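We use cookies to keep this site working and to count visits. Accept all | Manage settings

Procurement Disclosure and Conflict of Interest in a Municipal Contract: The Troltville Records
Student project report
Chinyere Olatunji, Cosmin Rusu, Viorica Lazăr

1. Purpose

The project examined whether public records are enough to detect a family link between a city official and a contractor. The case chosen was the Troltville drainage contract, awarded to Palter in July. Ovidiu Barbu, then deputy director of public works, signed the award. His brother-in-law, Teodor Cârstea, held a share in Wivenard, the subcontractor that did the excavation.

2. Records used

The city released 322 pages under a records request. These covered the bid file, the payment ledger and the annual disclosure forms. Company filings were obtained separately. Court papers were left out, as the inspector's case was still open when the work was done. Each page was logged by date, author and type before anyone read it for content.

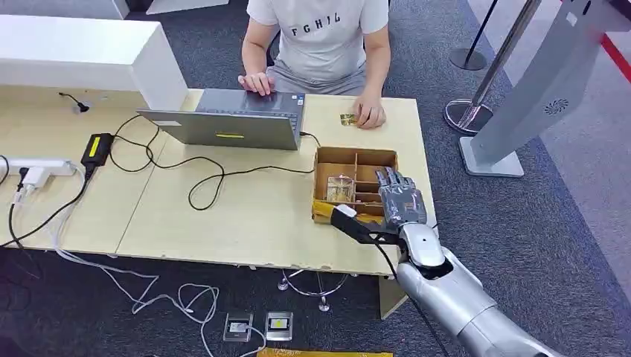

3. Method

Names in the bid file were matched against names in the company filings. Exact matches were accepted only when an address or signature agreed. Spelling was a problem — Cârstea appears in the ledger both with and without the accent — and all forms were reduced to plain letters before matching. Two members coded each document, and the third settled disagreements.

4. Results

The search produced 10 candidate matches, of which 2 were confirmed. Both concern Wivenard. The first is Cârstea's shareholding. The second is an invoice for $3,000, approved by Barbu with no second signature.

Barbu's disclosure form lists no outside interests. The form asks about spouses and children only, so the omission does not by itself breach the city's rule.
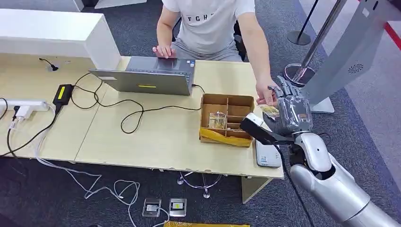
The bid file names Palter alone. Subcontractors were reported after the award, on a form that goes to the finance office and is not published. A reader with access to the published bid file could not have found the link.

5. Limits

The records do not show what Barbu knew at the time of signing. The ledger has a gap before the first payment, and the city did not reply to a follow-up request.

Related
City Contract Rules: A Short Guide
How to File a Records Request
Reading a Payment Ledger
Student Reports: Local Government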